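Tuesday, past eleven at night

Day 16 of no added sugar, and I have become the kind of person who reads the back of mustard.

Gemma's idea, naturally. Gemma Pagano read a book, or read the first third of a book, and announced at dinner that the two of us would be doing a month of it together. I said yes because I had a mouthful of cake at the time and was negotiating from weakness. She has since gone to stay with her sister in Astbridge, where I'm told there is a bakery on the ground floor. Her reports from the field are upbeat and short on detail.

Slept badly again. Woke at four and lay there composing a letter to the landlord about the radiator, a really superb letter, cutting but fair, and by breakfast I couldn't remember a word of it except "henceforth." Wrote him two lines instead. He answered with a thumbs up. The radiator is still making the noise like someone dragging a chair.

Work was work. Amr has decided that the Tateo account needs "a fresh pair of eyes" and the eyes he has in mind are mine, which have been looking at the Tateo account for 2 years. I said I'd be glad to. Then I went and stood in the supply closet for a bit. Mwende was already in there, looking for envelopes or so she claimed, and we had a nice talk about her mother's knee. The knee is going to be replaced in January. Her mother has asked for the old one back and the hospital is being cagey.

Lunch was the soup. I have nothing further to say about the soup. I made it on Sunday, I made too much of it, and it has outlasted my interest in lentils as a category.

Around three came the usual collapse. Before all this I would have walked down to Bouazza for one of the almond things and walked back a better man. Now I have fruit. The book has rules about fruit, according to Gemma, but she couldn't recall if it was for it or against it, so I've ruled in my own favor. I've eaten more grapes in the last two weeks than in the ten years before, and I would like it noted that they're fine. They are perfectly good. They are also what you bring to people in the hospital.

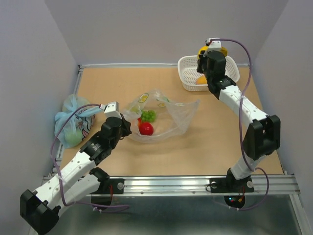 Green grapes, in the bag with the citrus slices on it. Dessert, apparently.

Came home the long way to avoid Bouazza's window and ran straight into Vasilică from downstairs, who was carrying a lamp. He wanted my opinion on the lamp. I said it was a lot of lamp. He took this as praise and told me what he paid for it, and then I had to stand there on the stairs with my face doing whatever it does. 700! You could get a used piano. He has no table to put it on, so next weekend I am helping him move a table.

Called Dad after supper. He's well. He has fallen out with Anas Mahrous over the hedge again, or possibly a different hedge -- I lost track and didn't like to ask, as he was enjoying himself. The gist is that Anas trimmed his side flat and Dad believes a hedge should be rounded, and now the thing looks like half a loaf of bread. They're still playing cards on Thursdays. They just don't speak during it. Dad says the standard of play has gone way up.

He asked what I was eating and I told him about the month. Long pause. Then he said, "Is it a church thing?"

Also: must cancel the Flura subscription before it renews. I have written this in here before. I looked back and I wrote it in the spring, with an underline. I've never once used it past the free trial, but every time I go to cancel, it shows me a drawing of a sad fern and I close the page. I am a grown adult with a pension plan and I'm being held up by a fern.

Things for tomorrow: call about the gutter, find the good scissors, be civil to Amr. Buy bread, the kind with nothing in it. Check the book on raisins, if Gemma didn't take it with her.

She texted just now, a picture of the sea, no message. There was powdered sugar on the railing. It could have been salt. I'm choosing to let it be salt until she gets home.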